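**Closisness opens its winter dream archive to the public**

ROSTON, 16th October — Closisness, the dream-sharing club that has met above a shoe repair shop in Pukton for six years, today opened its archive to anyone with an internet connection and a tolerance for other people's dreams.

The archive holds 466 entries, typed up from bedside notebooks and sorted by theme. "Teeth" is the largest category. "Late for an exam in a subject I never took" comes second, and the club has asked members to please consider dreaming about something else until January.

"My wife stopped listening in the second year of our marriage," said founder Struan Ritchie. "I needed an outlet — so did she, frankly."

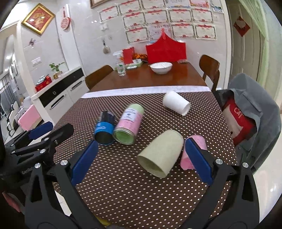

## How to submit a dream

Dreams may be sent through the Closisness website or read aloud at the monthly meeting in the Achterberg Room. Readings are limited to 10 minutes. Flying dreams get two.

Names of bosses, exes and in-laws must be changed before submission. Interpretations are welcome if the dreamer asks for one. Dreamers seldom do.

Entry to the archive is free. Press inquiries should go to Struan Ritchie through the website, preferably after breakfast.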